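Branco sobre branco: o problema da percepção na cozinha

Na Eynon, a pilha de controle separa percepção e planejamento em 2 processos, ligados por uma fila com carimbo de tempo. Tariq Khattak, responsável pelo planejador, fixou a taxa de replanejamento em 30 Hz. Acima disso, a estimativa de pose chega defasada e a trajetória oscila.

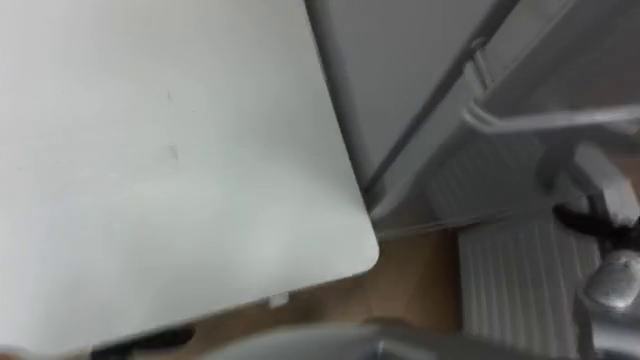

O segmentador, batizado de Flulia, foi treinado de novo em abril com 3006 quadros anotados. Superfícies claras e foscas dão pouca textura para a correspondência estéreo, e o mapa de profundidade sai com lacunas. A equipe preenche essas regiões com planos ajustados e marca cada voxel inferido, que o verificador de colisão trata com margem de 17 mm.

Com duas mãos no mesmo objeto, o planejador resolve uma cadeia cinemática fechada. Mélanie Després limitou a força interna entre as palmas e deixou a orientação do objeto como variável livre.
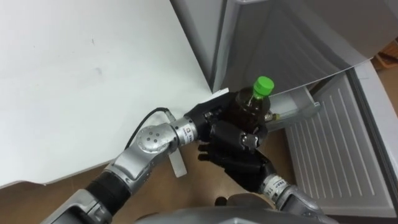

As duas mãos robóticas seguram uma garrafa de tampa verde junto à geladeira aberta.

A próxima versão do Flulia passa a publicar a incerteza por pixel.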